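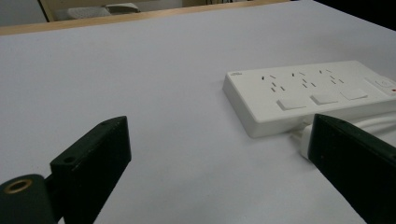

White power strip on a white tabletop.

Print this page | Email to a friend
82 shares | 14 comments

Pre-Launch Inspection Checklist for Small Mobile Studios, With Comments

We used this list on Tomer, our tile-matching game, after skipping it on the one before. Updated 21 April 2025.

[x] Cold start on the oldest supported phone
Pass. Gets to the menu in 8 seconds, most of it our logo. The logo's owner has declined to shorten it.

[x] Purchase prompts need a parental confirmation
Pass, second go. The first build asked for confirmation, then charged you for saying no.

[ ] Flashing effects reviewed
Fail. The win animation in the Gernari levels strobes like a country disco. Colour fade on order from the art desk.

[x] Save file survives a forced quit
Pass. Tested mid-level, mid-ad and mid-sneeze.

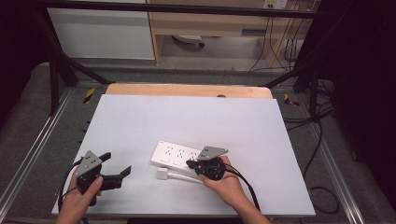 [ ] Crash log cleared
Fail, with honours. There were 1,582 entries left at the February freeze, and nearly all of them are the same null pointer in the shop. Close it once and enjoy the applause.

[x] Account deletion works from inside the app
Pass. The button is grey on slightly darker grey - legal, but not our finest hour.

[ ] Chat filter, all languages
Partial. The Ostrowski plug-in blocks the name of our own game. Still waiting on a reply to the ticket.

[x] Server load test at Cendport
Pass at double the expected players. Expected players is a modest number.

[ ] Privacy text matches what we collect
Recheck after the analytics update. Read it aloud, and if you fall asleep, get someone else to finish.

Sign off only when the open boxes are ticked. Pencil doesn't count.

Print this page | Email to a friend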